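Thermal paste: how long does it really last, and do I have to redo it?
Posted in Desktop Repair and Upkeep

Jawad Shaikh
I have an older desktop tower, bought used from a shop in Gonomdale that has since turned into a shop selling candles. It has served me well. Lately the fan has started sounding like it's trying to leave the building, mostly when I have a video call going and a few too many browser tabs open. I put a temperature monitor on it, and it sits at 40 degrees C doing nothing and climbs fast once I ask anything of it.

My brother-in-law says the thermal paste has dried out and needs replacing every year "like an oil change." He also says this about caulk. The guy at the counter of my local parts place says paste lasts forever and I should buy a new computer, conveniently from him.

So who's right? I've never taken a cooler off. I have a screwdriver, a bottle of rubbing alcohol and a moderate fear of bent pins. The case has never been opened in my care except once, in October, when I added memory and closed it again very quickly. Also, is the little tube of paste that came with a Bulix fan I bought years ago still any good?

Baloch
just buy a liquid cooler. I did mine in 21 minutes and never looked back. paste is paste, they're all the same, even toothpaste works in a pinch

Vlasta Perić
Please don't put toothpaste in your computer. It does work for an afternoon, and then it dries into chalk and you have a minty paperweight.

Your brother-in-law and the counter guy are both wrong, in opposite directions, so at least they average out. Decent paste goes several years without attention. Cheap paste, or paste slapped on at a factory by someone thinking about lunch, can go sooner. There's no calendar for it. You go by temperatures. Forty at idle is perfectly ordinary, so ignore that number. What matters is where it lands after ten minutes of real work, and whether that's higher than it used to be. You probably didn't write down what it used to be. Neither did I, for the first machine I owned.

Before you touch the paste, clean out the dust. I'd put money on the dust. I keep a notebook of every desktop people bring me (there are 287 entries now, my family is very proud) and the loud fan complaint is usually a gray felt blanket between the fan and the fins. Shut down, switch off the power supply, pull the cord, take the side panel off and lay the tower down. Hold the fan blades still with a finger and use short bursts of air. Check the front intake too, which everyone forgets, and any filter at the bottom, which everyone forgets harder.

If it's still hot after that, do the paste. Run the machine for a few minutes first so the old stuff softens, then shut down and unplug again. Loosen the cooler screws a little at a time, crossing from corner to corner. Twist gently before you lift – on some older boards the chip will happily come up stuck to the cooler if you yank, and then your moderate fear of bent pins becomes a hobby. Wipe both surfaces with the alcohol and something that doesn't shed. Coffee filters are good. A pea-sized blob in the middle, cooler straight down, screws crosswise again, and plug the fan back in. I have forgotten the fan. It's a short, exciting boot.

As for the old tube, squeeze a bit onto cardboard. If it comes out smooth, use it. If it comes out as oil followed by gravel, throw it away. I've been using Voltance paste, which is fine and cost me less than lunch.

Sheet metal first, then a tower on its side with the socket and memory slots facing up:
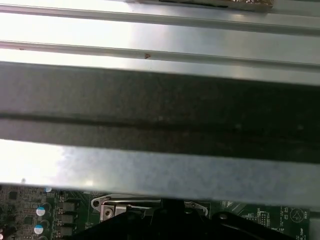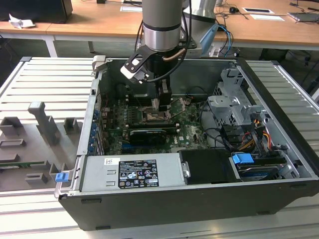 Take a phone photo of your cable routing before you unplug anything, including the ones you're sure you'll remember. Front panel connectors in particular were designed by someone who disliked people. And put the screws in a saucer. The carpet will get one anyway, but you can make it work for it.

Jawad Shaikh
Dust! It was the dust. I got something the size of a hamster out of the cooler and a second, smaller hamster out of the front. It peaks 23 degrees lower under load and I can hear my own refrigerator again. Leaving the paste alone for now. The Bulix tube was gravel, by the way. My brother-in-law would like it known that he still recommends doing it yearly.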